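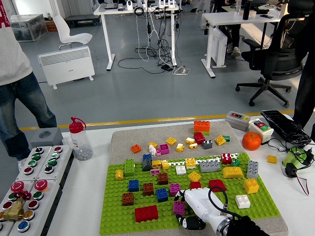 Home News Sport What's On Jobs Contact

Reporter wanted, Barosbridge

We're looking for a local news reporter to join our Bandmont desk, and we'd love it to be someone who really likes talking to people! You'll cover police and fire calls, the river, the courts and whatever comes in before the Friday edition (it's usually plenty). Two years on a newsroom staff would be great, but keen beginners should write too. It's 40 hours a week, starting in March.

Send a letter and a news story of up to 600 words to Zaid Karam, Box 2436, Barosbridge.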